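Herringbone flooring

Herringbone is a way of laying floor blocks or planks so that the end of one butts against the side of the next, giving a zigzag. Named after the bones of a herring. Used for timber, brick, stone, tile and nowadays most kinds of click-together board.

Often mixed up with chevron. In chevron the ends are cut at an angle and meet in a straight line, so the V is a true point. Herringbone blocks are plain rectangles, ends cut square, so the V is broken. Easier to cut, harder to get wrong at the factory, easier to get wrong in the room.

History

The Romans laid small bricks this way on edge, opus spicatum, mostly for paving and working floors. Timber came much later. French palaces in the 1500s and 1600s had it, and by the 1700s parquet was replacing marble in the grander rooms, partly because washing marble let water down into the joists. In Britain, wood block floors in herringbone turned up in schools, church halls and town houses from Victorian times up to the 1930s, usually stuck down in hot bitumen. Plenty survive under carpet.

Fell out of favour after the war. Fitted carpet was cheap and warm. The pattern came back with the fashion for bare boards, then again when printed and veneered versions made it affordable.

Patterns

Single herringbone is the usual one. Double herringbone uses blocks in pairs, looks heavier, suits big rooms. Blocks are commonly sized so the length is an exact multiple of the width. Otherwise the pattern still works but borders get awkward.

Direction matters. Most fitters point the zigzag away from the main door or towards the window. Some set it at 45 degrees to the walls (the common way), others square to them, which gives a stepped look.

Larger planks have become common in open-plan homes. Fewer joints, quicker to lay, though in a narrow hall you can lose the pattern altogether. Idalina Guerreiro's booklet Floors Underfoot is quite rude about this and calls the widest sizes "herringbone for car parks".

Laying

Starts from a centre line, not from a wall. Walls are hardly ever straight. A chalk line is snapped down the room, a first few blocks are fixed as a triangle and everything is built off that. If the first triangle is out by a hair the far wall will show it.

Subfloor must be flat, dry and clean. Solid blocks are glued. Engineered boards can be glued or floated, depending on the maker. Click systems for herringbone often come in left and right-hand boards, marked A and B, and mixing up the packs is the classic mistake. Extra is needed for cuts, more than for straight boards. An expansion gap is left at the edges and hidden under skirting or beading.

Case: the Bridora rooms

A much-quoted job in the trade press. The Bridora assembly rooms had 3,510 original blocks lifted, cleaned of bitumen and relaid under Henrique Henriques. Of these 552 were too split or wormed to go back and were replaced with new ones from Plorent. Work began in May. Judite Paiva later argued the new blocks should have been left paler so the repair could be read; Henriques had them stained to match. The arguement was never settled and both views still get cited.

Care

Sweep or vacuum with a soft head. Damp mop only, wrung well out. Standing water gets into the joints, and herringbone has a lot of joints. Solid wood can be sanded several times, but the grain runs two ways, so a drum sander used carelessly leaves scratches across half the blocks. Fitters go diagonally first, then finish with a rotary machine. Printed boards can't be sanded at all. Once worn, replaced.

Felt pads under chair legs. Rugs fade the floor unevenly, so shift them now and then.

Loose blocks: lift, scrape off the old adhesive, reglue, weight overnight. Modern glue does not stick well to bitumen residue, and some old adhesives contain asbestos so testing comes before scraping or sanding.

See also: Chevron, Parquet, Basketweave, Brick bond, Opus spicatum
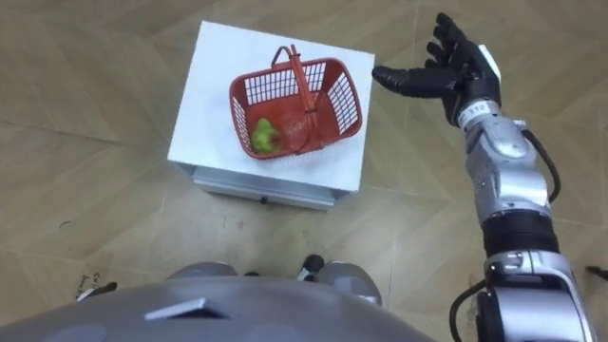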